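Grindell releases results on two-finger grasping of household items

JUVMONT, Nov 19, 2020 - Grindell, a robotics research firm, today released the results of a study on how well a single arm with a two-finger gripper can learn to pick up everyday items from a small set of demonstrations. The work was carried out with Mulirley, which supplied the training software.

The method, called Zarei, learns from 500 demonstrations recorded on a tabletop. It plans each grasp from camera views and adjusts the fingers as they close. Fruit and vegetables are used with storage boxes and their lids, so the arm has to work close to other things on the table.

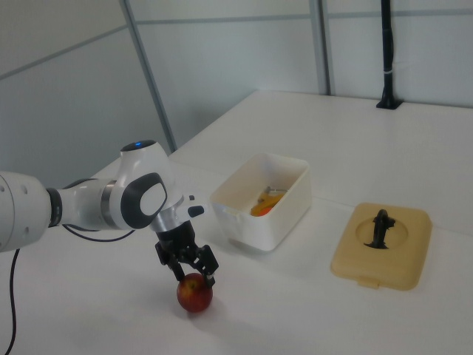

Results

Zarei was tested on 13 items, 4 of which were left out of training. It matched the earlier Grindell method on the familiar items and dropped fewer of the new ones. Round items were the most reliable. Thin lids remain difficult, and the report lists the failed attempts in full.

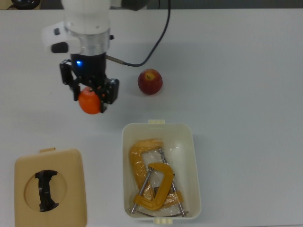
The study also looked at grip force. Soft produce can bruise when the fingers close too far, so Zarei sets a limit before contact and holds to it during the lift. Training began in September on one arm, and the same settings were used for every item.

Availability

The report and the test instructions can be requested from the Grindell press office in Juvmont. The demonstration data will follow once Mulirley has finished checking it.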